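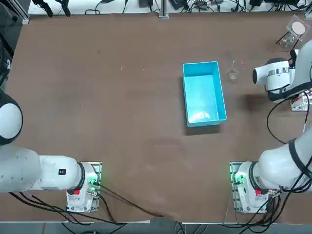 Speaker notes - branch library opening hours, Thu 3 April

Slide 1. Thank the hosts. Mention the handout by the door.

Slide 2. Where we started. In February the Rautiainen branch had 3,152 visits, up to 3,519 with the Sunday hours added in. Pause here, people will want to write that down.

Slide 3. What visitors asked for. Later evenings came first. Quiet study space came second, and most of those requests were from students. Read out two of the comment cards, no more.

Slide 4. Cost. One extra evening a week means one more desk shift and a longer heating schedule. Don't get into the Terier Street lease - it has its own meeting.

Slide 5. The trial. Tuesdays until nine, for ten weeks. We printed 1,000 flyers and have 50 left. Ask people to take a few home.

Slide 6. Questions. If parking comes up, the lot behind the building stays open until ten.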